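Budget again, sorry. Hisby want 3000 a month to hire the two-handed one, Dolline a bit less but no spare fingers in the price. Fingers are what goes!! Asked for 80 hours up front, got 40.
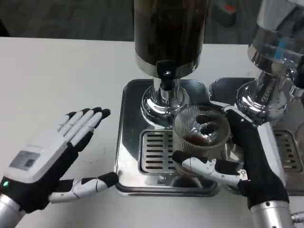

Anyway the Hudcombe lot say wait til September. Maybe. Still need a second drip tray and some 400 put by for cups, glass ones, becuase paper just crumples. Sirko haven't rung back. Will do the sums agian tonight after tea.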